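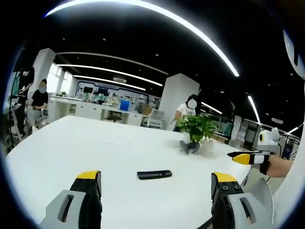

Remote on the big white table, plant behind it

Opening the April jars

18 Sep 2025

I finally cracked the first of the jars I put up in April, and wow, I wish I'd filled more of them! It's the Gralville flake, a plain Virginia with a little perique, and five months of sitting in the dark have done lovely things to it. The sharp hay smell is gone and there's something like fig in its place. Auður Juhl told me to leave it alone for a full year (sorry, Auður).
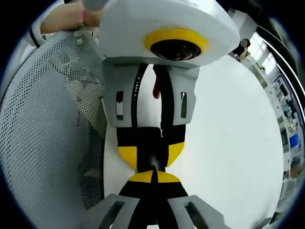

How I rub it out

I fold most flakes and stuff them, but this one is thick and kept going out on me. So I rubbed it down by hand, left it on a saucer for 2 hours and packed it lightly in my old Sönmez billiard. One relight for the whole bowl, which for me is practically a record.

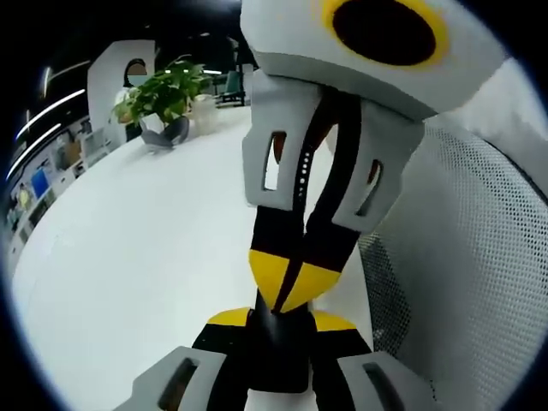

The bottom third got a bit peppery, in a good way, and I slowed right down to make it last. Next up is the Drirkton burley that Rosário Carrilho mailed me, a 125 gram bag that already smells like walnuts through the plastic. I want half of it in jars before I get greedy. If anyone has aged burley past 7 years, tell me what it did!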